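Irndale 245 Countertop Oven: Review

November 27, 2018

The Irndale 245 is a countertop convection oven with two rack positions, a top and bottom element, and one rear fan. The number in the name is the interior width in millimeters, which decides most of what you can bake in it. I bought mine in September and have used it mainly for cakes, custards and small batches of cookies. Savory cooking is covered briefly near the end.

Controls

Two dials and a start button. The left dial sets the mode (bake, fan bake, broil, warm) and the right dial sets temperature in steps of five degrees. There is no preheat chime. A small light goes out when the oven thinks it has reached temperature, and in my unit it goes out early. With the dial at 350 and a separate oven thermometer on the lower rack, the light went out at 320. Waiting a few more minutes fixes it. The timer is mechanical and hard to set accurately for anything short, so I use a separate one.

Temperature

Once settled, the oven holds well in fan bake. In plain bake mode it swings more, and the top element comes on hard at the end of each cycle. Anything tall will color on top before the center is done. For an eight inch sponge I now use the lower rack, fan bake, and a setting 20 degrees below what the recipe calls for. The manual suggests the same reduction but puts it in a footnote to the roasting table.

Maximum dial setting is 450. Mine reached 395 on the thermometer and stayed there. That is enough for choux and for puff pastry if you are patient, but I would not buy this oven for bread.

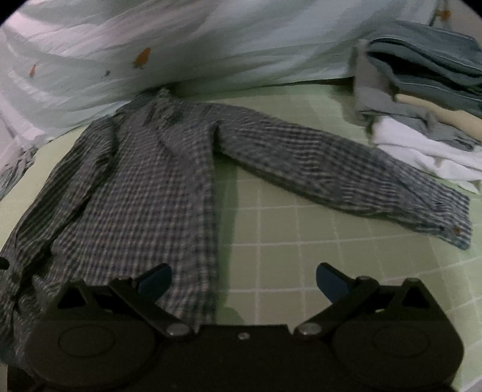
Cake results were good with a few limits. A dense flourless chocolate cake in a springform pan baked evenly from edge to center and cracked less than it does in my full-size oven. A buttermilk layer cake domed slightly toward the fan side, and turning the pan halfway through removed most of that. The door handle sits close to the glass and the top of the door gets hot, so dress for it: a long-sleeved shirt with the cuffs buttoned, like the small-check plaid one in the photo, protects the wrists when you reach in to turn a pan. Short oven mitts leave a gap at exactly the height of the upper rack. Baked custards in a water bath were the best thing I made in it. The chamber is small, the steam stays in, and the tops set without a skin.

Cookies are slower going. The supplied tray holds very few at normal spacing, and using both racks at once gives you a pale lower tray and a dark upper one. Swapping the trays works, at the cost of heat every time the door opens. Recovery after opening is slow in plain bake and acceptable in fan bake.

Accessories

The box contains one wire rack, one enameled tray, and a crumb tray that slides out from the front. A second rack is sold separately and should have been included. The enameled tray warps at high settings and pops loudly, then flattens again as it cools. I replaced it with a plain aluminum tray from Amham, which fits the runners without trimming and browns more evenly. The Flitisa silicone mat I already owned had to be cut down.

Cleaning

The inner walls are smooth and wipe down with a damp cloth. The rear fan cover is held on by two screws and should come off now and then if you bake anything with a lot of butter. The crumb tray catches less than it should, as there is a lip at the back where sugar collects and burns.

Savory use

Roasted vegetables and small fish fillets cook fine. Broil mode is uneven, with a strong band of heat down the middle and weak corners. Smells carry over into the next bake unless the oven is run empty for a while with the door slightly open.

Compared with the Hung compact oven I had before, the Irndale is quieter, holds temperature better and is easier to clean. The Hung had a better door and came with a proper second rack.

Good points: steady in fan bake, very good for custards and dense cakes, easy to wipe down.

Bad points: early preheat light, hot door top, thin tray, falls short of its top setting.

Rating: 4 out of 5 for cakes and desserts, 3 out of 5 as a general oven.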